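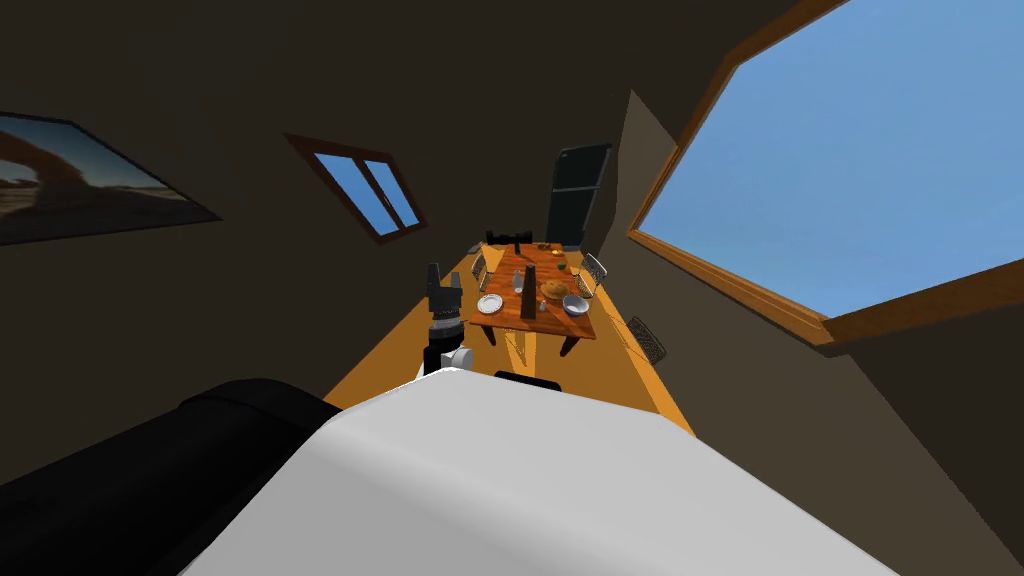
A dining table with a grain-patterned top in a room with a wooden floor and dark brown walls (computer rendering).

The Harport table is a name given to a type of plain rectangular dining table, and to the claims made for it by dealers in old and reproduction furniture. The name is in wide use in sale listings. Its meaning is less settled than those listings suggest, and several of the features said to define the type are found on dining tables of every sort.

Name

The usual account holds that the table comes from the town of Harport, where joiners are said to have made it for farm kitchens. No bill, pattern book or workshop record has been produced in support of this. The earliest known use of the name is in a catalogue from the furniture seller Paquette, which offered a "Harport table, country made" without saying who made it or where. Later sellers copied the wording. A rival account, that Harport was the surname of a buyer, rests on a single family letter and is no better supported.

Claimed features

Dealers generally agree that a true Harport has a solid wooden top, straight legs and no drawer. Beyond that they part company. Pornetti, a restoration firm, lists 6 marks of a genuine piece, among them pegged joints and a slight overhang at the short ends. The furniture historian Rostyslav Stasiv examined tables sold under the name and found that most had only 2 of the 6, and that the overhang was often the result of later cutting down. He concluded that the list had been drawn up from one table and then applied to the rest – a fair complaint, though his own sample came entirely from salerooms.

The "365 dinners" claim

Sellers often repeat that the finish was meant to stand up to 365 dinners before it needed fresh oil. The figure appears to come from advertising. Oil finishes wear at very different rates depending on the wood, the cleaning and the heat of the plates, and no test of the claim has been published. Advice to leave a newly oiled top for 3 days before use is more sensible, but it applies to oiled wood in general.

Modern versions

The maker Gutovent sells a table under the Harport name in several lengths. Its brochure calls the design "faithful to the original", without saying which original is meant. The Gutovent table has metal fixings under the top and comes in flat packs, and collectors do not usually accept it as belonging to the type. Prices for older pieces have nevertheless risen with its popularity, and a number of ordinary kitchen tables have been relabelled to match.

See also

Farmhouse table
Refectory table
Reproduction furniture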